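Fandmont Shared Kitchen - dishes and tabletop check, with my comments
Filled in 27 Oct 2026

I do this one every few months and I always write too much in the comments, so if you only want the results, read the first line of each item and skip my rambling. The last full check was in March. Same form as then, except I dropped the question on tablecloths (we don't own any now).

1. Count against the cupboard list
Result: OK, one note
The list says 203 pieces and I got 203, after a second go because I forgot the drying rack the first time. Sixty-one of those are the colored everyday dishes, meaning the pink, blue, beige and pale green ones. The rest is the white Brarholm stuff from the old building, plus glasses and serving pieces. Note: two Farnum mixing bowls were living in the cleaning closet. I washed them and put them back where they belong. Please don't use food bowls for soaking rags, even clean rags!

2. Rims and edges
Result: 3 pieces pulled
I ran a fingertip around every rim, slowly, then did it again with a cotton ball on anything that felt iffy. The cotton ball is the best trick I know - if the fibers snag, there's a chip, whether you can see it or not. Three white soup plates failed and went out wrapped in newspaper and marked SHARP. The colored dishes all passed.

3. Glaze and surface
Result: OK
What I look for is crazing (the little spiderweb lines), worn patches in the middle where knives go, and any spot that stays dark after washing. Speckled glaze makes this slower than it ought to be. A speckle that belongs there is smooth when you drag a nail over it. A pit catches. I went over the speckled pink with a flashlight held low to the side and everything I felt was smooth. Ridged rims get their own pass with a soft brush, as sauce dries in those grooves and a sponge slides right over it.

4. Plastic cups
Result: OK, watch
No cracks. A few have gone cloudy inside and I'd like to replace those before they start to smell. They tip over easily when they're empty, so on a busy table keep them back from the edge, or leave them in the rack until somebody wants a drink.

5. Stacking and shelf height
Result: Needs work
Plates with plates, bowls with bowls, please. I found bowls piled on plates again and the whole pile leaned when I opened the door. No stack higher than your hand is long. Heavy serving dishes go on the bottom shelf, and I mean the actual bottom, even if it's a pain to bend down. I moved them. My back would like them to stay moved.

6. Table covering
Result: OK
Brown paper is fine for the long table and I prefer it to the plastic sheeting we had before. Smooth it down before any dishes go on. Replace it once it's greasy or torn, and always after raw meat has been anywhere near it. There's plenty on the roll. Last order came to $1,868 for paper, gloves and dish soap together, so it isn't free, but please don't flip it over to get a second day out of it.

7. Spacing of dishes
Result: OK
Leave enough gap to get your fingers around each plate without bumping its neighbor. Most of our chips come from plates knocking rims, I'm convinced. Food that's ready to eat gets its own plate and doesn't share with anything unwashed. Whole fruit that hasn't been rinsed stays off the eating plates.

8. Cords and appliances
Result: OK, one note
Cords run along the back and nothing with water in it sits on top of them. I checked every plug and pulled gently on each cord where it goes into the appliance. The Fawzy toaster has a stiff lever but it pops up fine, and I emptied the crumb tray, which was... a lot. Roughly a cupful. Do it weekly, it takes a minute.

9. Leftovers and bread
Result: OK
No open bags in the bread drawer. Toast and sandwiches with lettuce or anything else fresh on them shouldn't sit out through a long session. Two hours is my limit and less in summer. If you made it and you're not eating it, cover it and put it in the fridge with the time on it.

10. Everyday colored set, in use on the table
Result: OK
Plates and bowls set out on the paper, then the pink plate by itself with its ridged rim: 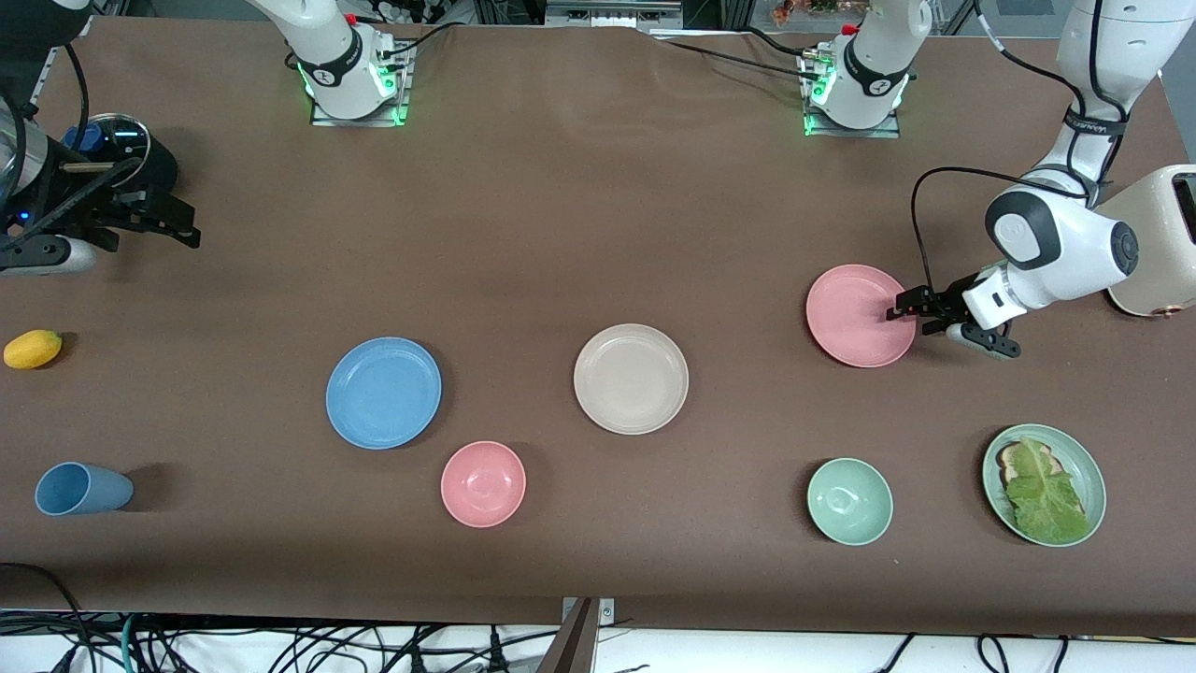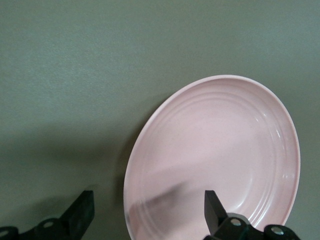 Comment added under item 3: I tried the cotton ball on my own dishes at home and found two chipped bowls I'd been eating out of for years, so thank you, I guess. One question on the ridged rims. I've been using a baking soda paste and an old toothbrush, and it gets the dried sauce out, but is that too rough on the glaze if I do it every week?

My answer, so it's on the form: once in a while is okay, weekly I wouldn't. Soak in warm soapy water for ten minutes first and the soft brush should manage it alone. Save the paste for tea stains.

Still open from this check:
Replace cloudy cups
Label for the bottom shelf (HEAVY DISHES, big letters)
New flashlight batteries, mine were dying by the end
Take the three soup plates off the cupboard list, so it reads 200

Next check in March.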